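Iston Lending Room: second progress report to the Ortner Fund
Thursday, November 7, 2019
Prepared by Kimutai Tanui

Where we are

The doors are open! When I sent the last report we were still arguing over where the counter should go, and half of what we owned was in Benedikt Tanner's garage. Since then we have moved everything over to Brellier Street, got the back room into working order, and started lending. The first person through the door wanted a pressure canner, which we had, and she came back a week later with two jars of plum jam for us and a question about tile cutters.

We now have 52 member households. I had told you to expect fewer than that by the end of the year, so I am very happy to be wrong. Most of them found us through the flyer that went into the Golska school bags, and quite a few heard from a neighbor who had already borrowed something. I would like to print the flyer again in December, with the new hours on it.

The back room

This took up most of our time. The room came to us with good light and terrible shelves, so we started over on the shelves. The new ones go up to shoulder height only, which means we lost some storage but people can reach everything without a step stool. Heavy things live at the bottom: carpet cleaner, floor sander, the big stockpots. Kitchen things are along the wall by the sink, garden things by the side door, and sewing has a corner to itself with a table where you can sit down and try a machine before you take it home.

Labeling was slower than I had hoped. We began with paper tags on string and they were a mess within days, so we switched to stick-on labels with a number that matches a card in the drawer. Every card says what should be in the box when it comes back. That has already saved us one set of drill bits and the lid of a fondue pot - small wins, but I was delighted by both.

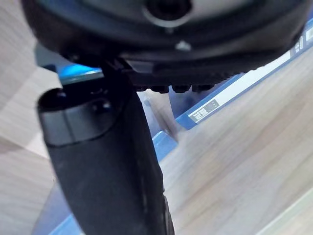
Checking things in and out

Each item gets looked over at the counter when it leaves and again when it comes back. Benedikt wrote the check sheets, and they are short enough that people don't mind waiting while we go through them. Anything with a cord gets plugged in. Anything with a blade gets its guard checked. If something fails, it goes on the red shelf with a note and does not leave the building until one of us has fixed it or given up on it.

At the moment there are 7 items on the red shelf. Three of them are waffle irons, so if anyone at the Fund has a good working waffle iron they never use, please think of us. The tile cutter will be back as soon as the new wheel comes in.

Late returns have been less of a headache than I feared. We call the day after something is due, and that usually does it. We decided against fines for now and would like to keep it that way through the winter.

Money

The shelving and labels came in under budget, and we have $445 left on that line. With your agreement I would like to move it to repairs and spare parts, where we set aside too little. Sanding belts in particular go quickly. The other lines are on track, and the receipts are in the folder that went out with this report.

What did not go well

The Saturday repair table has been quiet. I think we put it too early in the day, and the sign outside was easy to miss. We are moving it to the afternoon and will bring the table up to the front window where people can see somebody working at it. Our card drawer is also close to full. It works beautifully, but Benedikt is looking at putting the list online so members can check what is in before they make the trip.

Next steps

Before the next report we plan to run two sewing evenings, get the list of items online in some simple form, and sort out the side door, which sticks badly after rain. We also want a proper bench for the entrance so people have somewhere to set things down while they sign.

You are welcome to drop in any time we are open. Come when it's busy if you can, and borrow something!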